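Honorary consulate

An honorary consulate is a consular post headed by a person who is not a career officer of the state that appoints them. The head of such a post, called an honorary consul, usually lives permanently in the country where the post is located, often holds that country's citizenship, and in most cases has another occupation. Honorary consulates are used by states of all sizes, and most often in cities where the number of resident nationals does not justify a full consulate.

Legal basis

The Vienna Convention on Consular Relations of 1963 divides consular officers into two categories, career and honorary. Chapter III of the convention covers honorary officers and the posts they head. Each state is free to decide whether it will appoint or receive honorary consular officers, and a number of states do not.

The privileges of an honorary consul are narrower than those of a career consul. Immunity covers acts performed in the exercise of consular functions and does not extend to private or business life. Family members receive no immunity. The official archives and documents of the post are inviolable, provided they are kept separate from the private papers of the consul and from any materials relating to the consul's profession or trade.

Appointment

The sending state selects a candidate and asks the receiving state for consent. If consent is given, the sending state issues a commission and the receiving state grants an authorization known as an exequatur. Terms vary. Some states appoint for a fixed number of years with renewal, while others leave the appointment open until resignation or a set retirement age.

Honorary consuls are generally unpaid. Many keep part of the fees they collect or receive a yearly allowance for rent, postage and office supplies.

Functions

The work of an honorary consulate depends on the powers given to it. Common tasks include help for travelers who have been arrested, injured or robbed, contact with local police and hospitals, witnessing of signatures, and support for trade visits. Some posts may accept passport applications and forward them to the embassy, but few may print passports. Visa decisions are normally kept at the embassy or at a career consulate.

Example: the post at Trurnbridge

The honorary consulate of Husholm in the port town of Trurnbridge was opened in May, after the closure of the career consulate there. It shares a building with the shipping agency Fallahi and reports to the Husholm embassy in Stinard. The consular district had 944 registered nationals when the post opened. In its first full year it dealt with 331 requests for assistance, most of them from ship crews and seasonal workers, and forwarded 599 applications of all kinds to the embassy. The allowance for the post was set at 700 a month in local currency, paid quarterly.

The post is open two mornings a week. Outside those hours, callers are directed to the duty officer in Stinard. It has no authority to issue visas, but it may certify copies and may hand over an emergency travel document once the embassy has approved it.

Premises and records

There is no standard form for the premises of an honorary consulate. They range from a separate office with a reception area to a single room in a law firm or private house. The coat of arms and the flag of the sending state may be displayed on the building, subject to the laws of the receiving state.
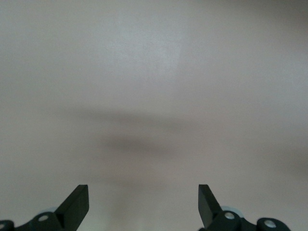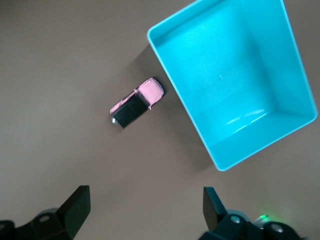
Incoming paper at a small post is usually sorted by the type of action required and sent on to the embassy at set intervals. At Trurnbridge, applications are held in a locked cabinet, apart from the files of the shipping agency, and leave for Stinard every second week. Trays and bins are a common way to keep categories apart on a shared desk. An open rectangular container can take large envelopes laid flat, though anything confidential has to be moved to locked storage at closing time. A register is kept of each item received, with the date it was forwarded and the date of any reply.

Criticism

Honorary appointments have been criticized on the ground that some holders seek the title mainly for social standing or business advantage. Supervision can be weak where the embassy is far away. Several states have responded with background checks, shorter terms and required yearly reports. Supporters point to the low cost of the system and to the local knowledge of consuls who have lived in a district for many years.

See also

Career consul
Consular district
Exequatur
Emergency travel document

Last edited 2025-10-25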